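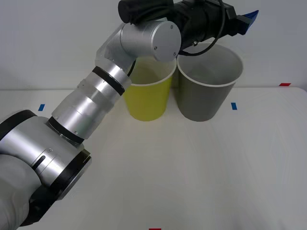
Figure 7.1. The arm over the work table, with the yellow and gray containers side by side near the back edge.

Chapter 7
Laying Out the Work Table

By the end of Chapter 6 the arm was bolted down, powered, and able to move to any joint angle typed at the keyboard. It could open and close its gripper. It had no idea where anything was. In this chapter we give it a table to work on and a set of fixed places on that table, and we write those places down in a form the program can use.

The build we follow belongs to the Prollholm shared workshop, where Ankit Singhal and Vitória Antunes set up a secondhand arm over one fall. Their task was a plain one: pick up a small part from the open area of the table and drop it in one of two containers, yellow or gray. Most of the trouble they ran into had to do with the table. Their first log entry reads, "Program fine. Table moved." Someone had leaned on a corner during the lunch break, and every stored position was wrong by the width of a finger.

You will need the following for this chapter:
A table with a smooth, light-colored top
Colored tape in two colors
A steel ruler and a soft pencil
Two open containers of different colors
The position file you started in Section 5.4

7.1 Choosing the surface

A white or pale top makes dark cables and colored parts easy to see, both for you and for a camera. Glossy tops are harder to work with. A lamp reflected in the surface can look like an object, and a camera program may try to find its edges. If a glossy top is all you have, move the lamp before you change the program.

Check the table for level in both directions. Then push down on each corner in turn. If a leg lifts, fix it now — shimming a leg later means measuring every position again.

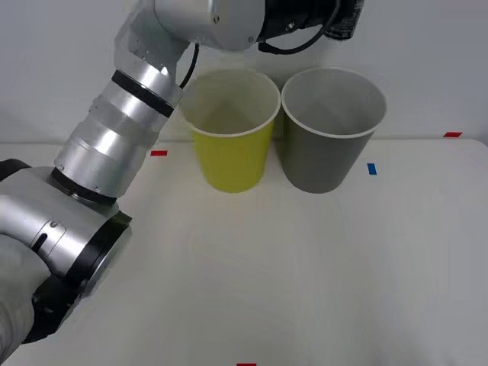

Containers should go near the back, within reach but out of the way of the area where parts are picked up. The arm then has to travel over open table to get to them, and it should make that trip high. Vitória set a travel height well above both rims and kept it the same for every move, even short ones. This costs a little time on each cycle. It also means that a container can be swapped for a slightly taller one without editing the file.

Cables need the same attention. A loop of cable that clears the rims in one pose may hang lower in another, when the wrist turns. Run the arm slowly by hand control through each pose in the file and watch the cable, not the gripper. Retie it if it comes within a hand's width of a rim.

7.2 Marking positions with tape

Tape is cheap and comes off cleanly. Cut short strips with square ends and press them down flat. Choose one edge of each strip as the measured edge, and use the same edge on all of them. In the Prollholm build this was agreed on aloud and then forgotten, and two people measured to different edges for most of September. 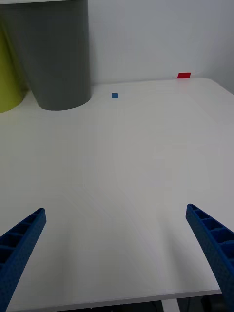

Figure 7.2. View from the gripper with the fingers apart. A blue mark and a red mark are visible toward the far side of the table.

Open the position file and add one line for each mark. A line has a name, a distance from the arm's base along the table, a distance across it, and a note. Use names that say where the mark is, such as "back right," and leave out names that say what you plan to do there. Plans change sooner than tape does.

7.3 How much checking is enough

Once the marks are in the file, send the arm to each one at low speed and stop it above the surface. Measure the gap between the fingertip and the measured edge. Write the number down even when it looks good. The Prollholm log holds 683 of these checks, spread over almost 2,000 cycles of the arm. Ankit found that the errors crept in one direction over a long session and went back after a rest. We return to his numbers in Chapter 9, where we look at joint temperature.

Exercise 7.1. Place two containers near the back of your table and choose a travel height. Record the lowest point of the cable in each stored pose.

Exercise 7.2. Lift one tape mark, put it back by eye, and measure how far it has moved. Repeat with a pencil line drawn beside it first.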